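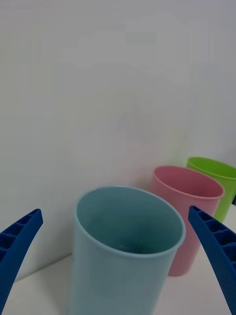
24 May 2023

Read the Lodon report on the dye fastness trial again, slowly this time. Still not convinced. They claim the new mordant holds color through 20 washes with "no perceptible fade". Perceptible to whom? Toshiko asked for the gray scale ratings and got a paragraph of adjectives.

What I have from our own bench:

- Batch 119, wool, alum only: faded by the third wash, as expected
- Batch 515, wool, Lodon mordant: better, but the undyed strip sewn next to it picked up a pink cast
- Cotton: not worth writing down. Blotchy. Possibly my scouring.

The pink cast bothers me more than the fading. If the dye is leaving the wool and landing on its neighbor, it isn't fixed — it's just slow.

Leopold thinks our tap water is to blame. Maybe. He also blamed the water in February, and that was a bad thermometer. Will rerun 515 in distilled before I argue with him.

Aurelio wants to order the big drum for the Robles job now, while the price holds. I said wait. One good-looking skein in daylight is no reason to buy a drum.

To do: cut new strips, same fleece. Check pH before AND after. Ask Nuria where the old madder samples went, the drawer is mislabeled again.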